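4.3 Essai comparatif des pinces sur cubes en mousse
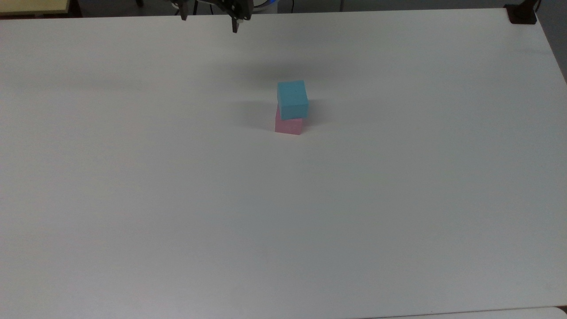
L'essai d'empilage se fait après le montage mécanique (section 4.1) et le réglage du zéro (section 4.2). Il permet de comparer deux pinces, ou deux jeux de doigts, sur le même bras et avec le même programme. Comptez 30 minutes par pince, démontage compris.

Les valeurs données plus bas concernent le contrôleur Nudell et les pinces Rustden et Clumurer. Pour la pince Ha, reportez-vous à l'annexe C : sa course est plus courte et le programme d'essai n'est pas le même.

Préparation

1. Essuyez le plateau avec un chiffon sec. Retirez tout ce qui ne sert pas à l'essai.
2. Vérifiez le serrage des brides aux angles du plateau.
3. Mettez le contrôleur sous tension et attendez la fin de l'initialisation.
4. Dans le menu Outil, choisissez la pince montée. Si elle n'apparaît pas dans la liste, chargez son profil avant de continuer.
5. Ouvrez les doigts en grand et placez le bras en position d'attente, au-dessus du plateau.

Attention — Ne passez pas la main entre les doigts tant que le bras est sous tension, même à l'arrêt.

Réglage de la caméra

6. Affichez le flux de la caméra de tête. Les cubes et l'extrémité des doigts doivent être visibles en même temps.
7. Réglez l'exposition sur le plateau vide. Un plateau blanc trompe souvent le mode automatique ; passez en manuel si les cubes clairs se confondent avec le fond.
8. Enregistrez le réglage sous un nom qui contient celui de la pince.

Remarque : une ombre douce à côté des cubes ne gêne pas la détection. Une ombre nette, à bord marqué, peut être prise pour une face. Dans ce cas, déplacez l'éclairage et reprenez à l'étape 7.

Déroulement

9. Posez le cube rose sur le plateau, puis le cube bleu à côté, dans la zone de prise.
10. Réglez la force de serrage à 35 % et lancez le programme EMPIL.
11. Après la dépose, laissez le bras remonter complètement avant de relever le résultat.
12. Notez le décalage latéral et la rotation du cube supérieur. Un cube légèrement tourné ou en débord d'un côté compte comme un empilage réussi s'il tient seul.
13. Recommencez avec les mêmes cubes, puis changez de pince et reprenez à l'étape 4.

Attention — N'augmentez pas la force pour corriger un décalage. La mousse s'écrase, reprend sa forme à l'ouverture des doigts et le cube se déplace davantage.

Si le décalage se produit toujours du même côté, contrôlez d'abord le centrage des doigts. Un doigt qui touche le cube avant l'autre le fait pivoter à la prise. La procédure de centrage est décrite en 4.5.

Le compteur de cycles du contrôleur n'est pas remis à zéro lors d'un changement de pince. Relevez sa valeur au début et à la fin de chaque série. Au-delà de 1 000 cycles, remplacez les patins des doigts avant toute nouvelle comparaison.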